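Home Files Notes Changelog Contact

# Tuvine - a word list for bathroom and plumbing talk

Hi! I'm Jaime Bastos and this is Tuvine, a glossary I've been picking away at since I helped my aunt redo her house in Draltlow and couldn't understand a word the guy at the supply store said to me. He'd ask for a "tailpiece" and I'd nod like an idiot. So I started writing things down, and now there are 2000 entries and I can't seem to stop.

## What's in it

Each row has the term, a plain meaning, where I heard it, and any other names people use. Some parts have way too many (I've got 4 for the overflow hole alone, and folks will argue with you over them).
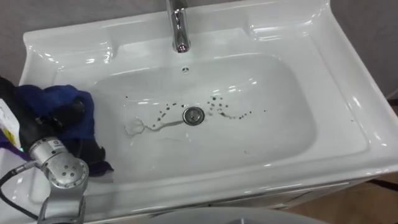 The regional stuff is my favorite. People up the valley say "plug" for anything that closes a drain, and the Cardoso family, who have been fitting pipes there forever, say "stopper" for the kind that lifts and "plug" only for the kind on a chain. I kept both and tagged them.

## Files

- terms.csv - the main list
- regions.csv - 22 place tags, some with hardly anything in them yet
- maybe.txt - 42 words I've only heard once, so don't trust them

All of it is UTF-8, comma separated. If your spreadsheet mangles the accents, try importing the file instead of double-clicking it - that fixed it for me.

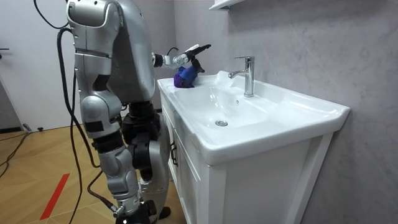 Spelling is a mess and I left it that way on purpose. "Faucet" and "tap" get their own rows and point at each other. I used to fold them together, but then you'd lose the little notes about who says what, and those notes are the fun part!

## Known problems

The toilet section is thin. The shower section has doubles left over from when I merged in the old Zenetti notebook in February, and I'm still cleaning those out. A few meanings are just my best guess and end in a question mark.
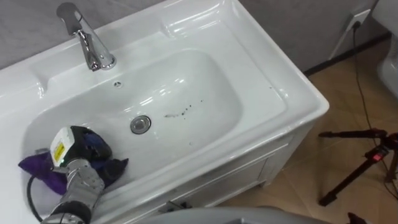
Basin, overflow hole, drain plug, single-lever faucet: all in terms.csv

## Using it

Take it, change it, print it out for the truck. If you fix a meaning, please send it back to me with the town you heard it in. Pull requests are fine and so is a plain email.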